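Osmolateur Zivik : la pompe de remise à niveau part toute seule la nuit — suivi de panne

Statut : en attente d'un retour du support Vonmont 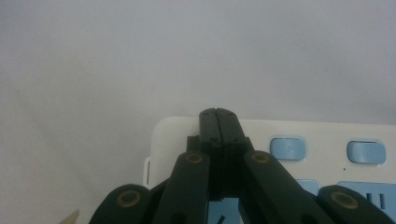
Re-bonjour à tous, je reprends mon ticket du mois d'avril puisque le souci est revenu ! Bac récifal de 67 litres, osmolateur Zivik, pompe Osagie dans la réserve d'eau osmosée. Vers 3 h du matin la pompe se lance, tourne deux minutes, s'arrête, et rebelote (je dors à côté, donc je l'entends très bien). Le support du capteur ressemble, en plus petit, aux doigts noirs de la photo : deux moitiés plaquées l'une contre l'autre, des trous de vis de chaque côté de la jointure, et chez moi c'est pile dans cette jointure que le sel se dépose.

Déjà essayé : capteur nettoyé au vinaigre blanc, câble rebranché, redémarrage complet. Deux nuits tranquilles, puis ça a recommencé. J'ai aussi descendu le capteur d'un cran — aucun changement.

Côté salinité, je suis passé à 1,024, alors que je tiens d'habitude 1,026. Les coraux mous s'en fichent, mais mon Acropora fait la tête et je n'aime pas ça du tout...

Mise à jour, 21 h : j'ai mis une prise Ilgate programmable qui coupe la pompe de minuit à 7 h. Ça dépanne, le niveau baisse un peu mais l'écumeur tient. Si quelqu'un a la procédure pour recalibrer le capteur optique sans tout démonter, je prends !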